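Visit to the Molach Data Collection Program, Lenstead

In May, members of the Hamann Institute were received in Lenstead by the Molach project, which gathers examples of household tasks for use in training robot control systems. The visit was hosted by Olumide Danladi, who directs the collection program.

The morning session covered the aims of the project. Molach intends to assemble 3,000 recorded demonstrations of clothing and bedding tasks, all performed by people using hand-held grippers in ordinary homes. At the time of the visit, 622 had been accepted. Mr. Danladi explained that a folding task is difficult to write down as a set of rules, and that a learning system needs to be given many versions of it, with different garments, beds and lighting.

Members were then taken to one of the homes taking part, where the work is done in a bedroom. Each operator holds a gripper in each hand, and the view is recorded from the gripper itself.

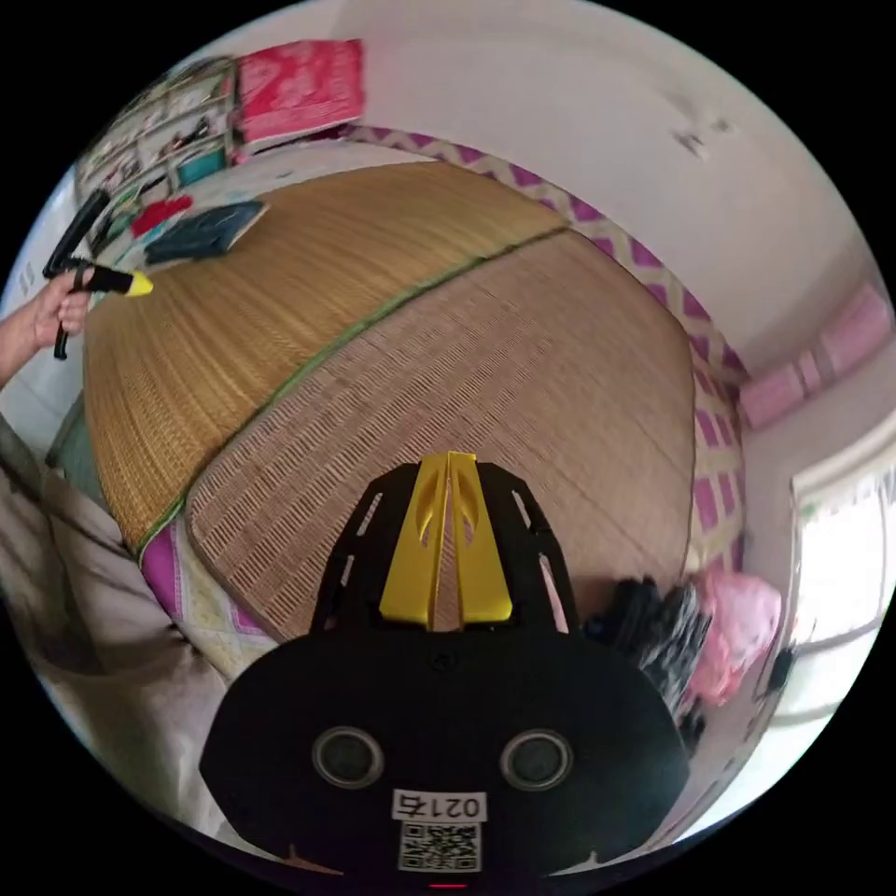
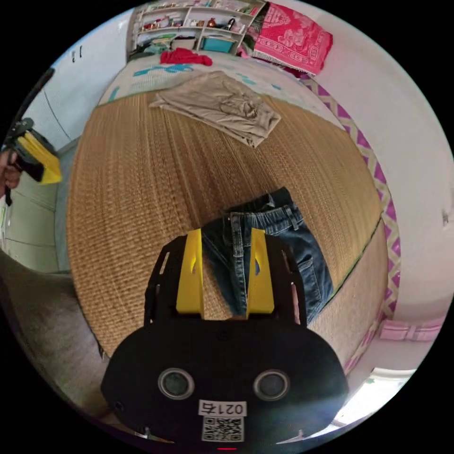
Operators complete 5 practice sessions before their recordings are considered for the collection. A working session is limited to 60 minutes. Garments are changed between sessions, and the household's own furniture and belongings are left where they are, so that the system does not learn to depend on a cleared room.

The afternoon was given to the review office at Iltwood. Each recording is watched in full by a reviewer, who marks the start and end of the task and notes any dropped or regrasped garment. Members asked whether such recordings are discarded. They are retained, provided the operator recovers and completes the fold.

Questions were also raised on the privacy of participating households. Mr. Danladi stated that written consent is obtained from every adult resident, and that a household may withdraw its recordings at any time before release. The consent form has been supplied to the Institute and may be consulted in the library.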